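About Pudinwood Laundry

Pudinwood is a wash-and-fold laundry on Mullgate Street. Fredy Restrepo opened it in January, 25 years after he started pressing shirts at the old Cuadros plant across the river. We took over the former Prokidier shoe store and kept its front counter and its sign bracket.

We wash by the pound. Drop your bag at the counter before noon and it is ready the next day. Comforters and sleeping bags take 2 days. We do not dry clean, and we do not take leather or anything with a fur trim. If something in your bag needs dry cleaning, we set it aside and call you.

There are four of us on staff. Fredy runs the washers in the morning and does most of the mending -- buttons, hems, small tears. Alterations go to a tailor we have used for years.

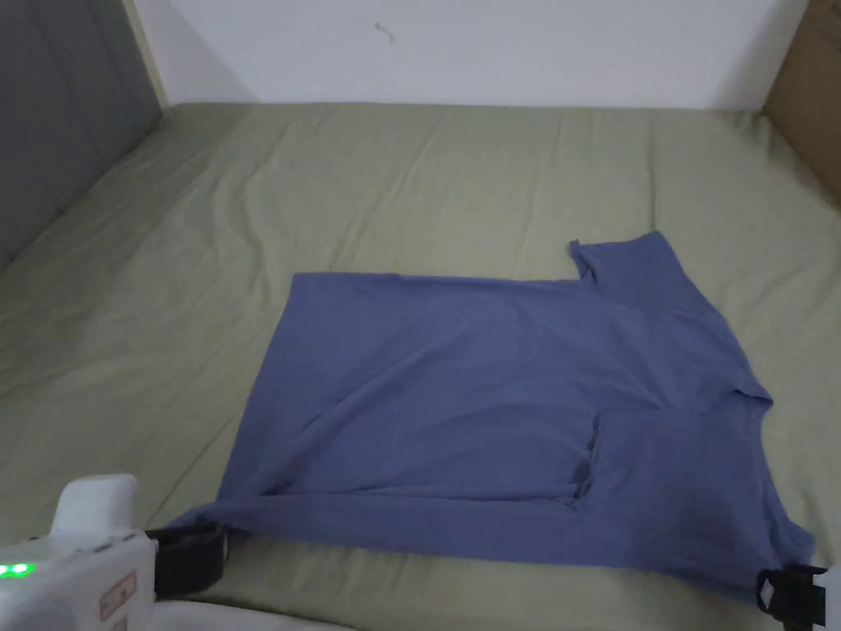 Folding is included in the price. Each order stays together from the bag to the shelf, and colors are sorted before washing unless you ask us not to. A T-shirt with a soft cotton look, like the blue one on the green fitted sheet, creases across the body as soon as it is laid down, so we smooth it by hand before the sleeves go in. Fitted sheets are folded in quarters and stacked with their pillowcases.

Pickup and delivery cover the streets between the river and the rail yard. The route changed on February 1, 2022, and the new map is posted by the door. Tell us at the counter if you want unscented soap -- we keep it on your ticket for next time.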